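# How to collect tidying examples in a furnished living room

At Sirkbridge we teach a two-arm robot to pick up litter from the floor and put it in the bin. This page is for new operators who already can drive the arms but did not record before. Please read it to the end before your first session.

## 1. Prepare the room

Choose a real room with real furniture. Our first set was made in an empty lab on a grey floor, and the model from it was lost when it saw a carpet with flowers. Now we use living rooms only, and we leave the cushions and the curtains how we find them.

Put a few small items on the floor between the robot and the furniture. Good items are tissues, wrappers and plastic bottles. Throw them gently, do not place them by hand in a nice row. Put the bin in a place both arms can reach.
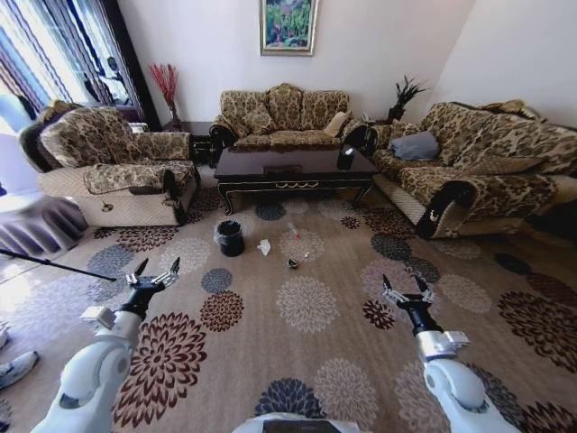

Change the layout after every example. It is enough to move two items and the bin. If you forget this, the model learns the place and not the object, and you will only notice it after training.

One full set is 60 examples in one room. With breaks it takes us a day. The whole collection for Corngate needs 500, so please do not hurry to finish a room and then start again because the half is bad.

## 2. Check the cameras

We record the head camera and both wrist cameras together. Before the first example, do this:

1. Wipe every lens with a dry cloth.
2. Start Podora and wait until all three views are live.
3. Move each wrist slowly left and right and look for delay.
4. Open and close each gripper one time.
5. Save a test of 10 seconds and play it back.

Be careful with windows. When the wrist turns to the daylight, the exposure changes and the colours of the floor become different for a moment. I do not close the curtains for this, but I wait a little before I begin the next movement.

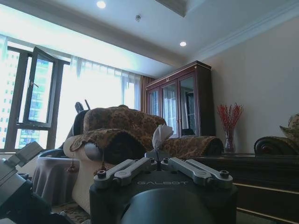 The wrist view is also where you judge the grasp. From the head, a gripper can look well centred and still be a finger's width too far. Train your eye to go to the wrist view for the last part of each approach.

## 3. Record one example

Start with both arms in the ready position and the grippers open. Press record, count to two, then move. Each example has the same order: take the bin with one arm, bring it near the litter, pick with the other arm, drop, return.
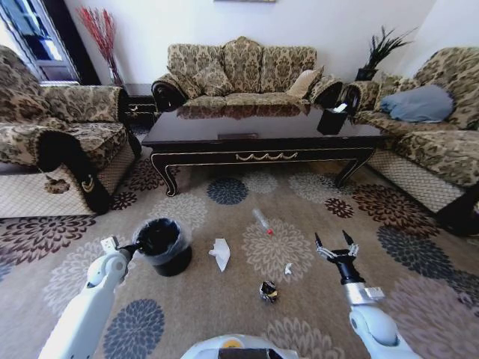 Speed matters less than a steady hand. Move at one speed, and if you miss an item, try again without stopping the recording - a corrected miss is useful for us. Keep the holding arm still while the other one works. With the left gripper on the bin and the right one open over the carpet, you can go to the crumpled tissue first and leave the bottle with the red cap for later, or the opposite. Vary this order between examples. Stop only when both arms are back.

If an example is longer than 12 minutes, delete it.

## 4. Label and upload

Write one short sentence for each example in plain words, such as "put the tissue in the bin". Do not write "clean up", it is too wide. Mark failed tries with the F key in Gazi, and upload before you leave the room.

Large transparent things are the most difficult to label, as their border is hard to see from the wrist. Write "clear plastic" and mark the example for second review.
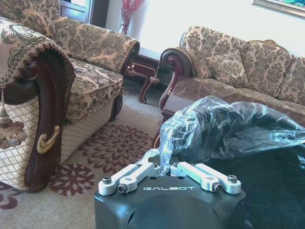 Priit Luik wrote to me after the April version of this page that he would mark the failed tries during the recording and not after, as by the evening he cannot remember which ones they were. I tried it for one set and it works if a second person presses the key. Alone, I still do it after, but directly after each example.

Questions about the label list go to me, Algirdas Toom. For problems with upload, please attach the Gazi log file.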